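How a Spacecraft Gets Rid of Heat

Space is often called cold. A spacecraft in orbit around Earth still has to work hard to stay cool. This page explains where the heat comes from, why it does not leave easily, and what engineers do about it.

Where the heat comes from

A spacecraft is heated in three ways. The first is sunlight. There is no air or cloud in orbit to block it, so the side of the craft facing the Sun warms up quickly. The second is Earth, which reflects some sunlight upward and also gives off heat of its own. The third is the craft itself. Computers, radios, pumps and batteries all turn part of their electricity into heat. You can feel the same thing if you put your hand on the back of a television that has been on for an hour. People add heat too, if there are any on board.

Why heat does not leave easily

Heat moves in three ways, and each one has a name.

Conduction is heat moving through things that touch. A metal spoon in hot soup gets hot at the handle by conduction.

Convection is heat carried by a moving gas or liquid. A fan cools you mostly by convection.

Radiation is heat leaving as invisible light called infrared. You feel it when you stand near a campfire. 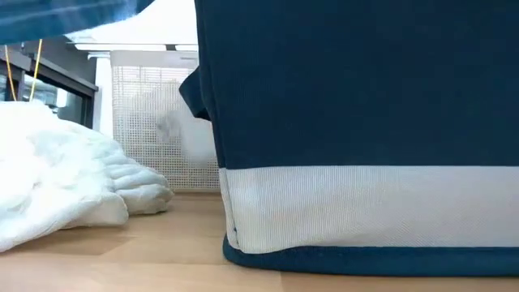 A spacecraft in orbit touches nothing outside itself, so conduction cannot carry heat away from it. There is almost no air outside, so convection does not work there either. Radiation is the only one left. All the heat that comes in or is made inside must finally go out as infrared.

Radiators

The part that sends heat out is called a radiator. It is a flat panel, usually white or covered with a mirror-like material, and it works best when it faces dark space. A bigger radiator gives off more heat. A hotter radiator also gives off more heat, and the amount rises fast as the temperature goes up.

Let us use a made-up satellite called Plotness. Its electronics make 631 watts of heat. Suppose each square meter of its radiator can send away 200 watts. Divide 631 by 200 and the answer is a little more than three. Plotness needs more than three square meters of radiator, and a careful engineer would add extra in case one section stops working. 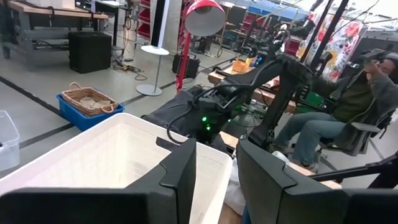
A basket with finely perforated walls.

Moving heat to the radiator

The hot parts are often deep inside the craft, and the radiators are on the outside. Heat has to be carried from one to the other. Small satellites can do this with metal strips. Larger ones use heat pipes. A heat pipe is a sealed tube with a little liquid in it. At the hot end the liquid turns to gas and takes in heat. The gas travels to the cool end, turns back to liquid and gives up the heat. The liquid then creeps back along tiny grooves or a wick, the way water climbs up a paper towel. There is no motor in it.

Crewed spacecraft use loops of liquid with pumps. A loop inside the cabin often holds water, which is safe if it leaks. It passes its heat to a second loop that runs out to the radiators. That loop holds a liquid that can get very cold without freezing. 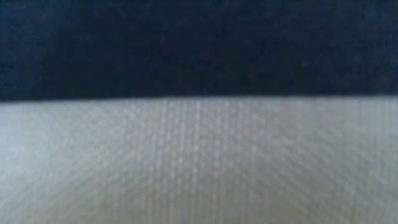

Reading time: 4 minutes

Staying warm enough

When a craft passes into Earth's shadow, sunlight stops and its outside cools. Batteries and fuel lines can be damaged if they get too cold, so they have small electric heaters. A sensor turns each heater on at a set temperature and off at a higher one.

Many craft are also wrapped in layered blankets made of thin plastic film coated with metal. A blanket might have 18 layers with thin netting between them. Each layer reflects heat back the way it came. This slows heat going in and heat going out.

Try it at home

Fill two identical cups with warm tap water. Wrap one in foil with the shiny side out and leave the other bare. Measure both every 6 minutes and write down the numbers. The air in your room will carry heat away from both cups, so your results will not match those of a craft in orbit.

Words to know

Infrared: light your eyes cannot see, given off by warm things.
Orbit: the path of one object around another.
Watt: a unit for how fast energy is used or moved.

Written by Rizal Santoso. Checked by Syahrul Latuheru.

18 shares
6 comments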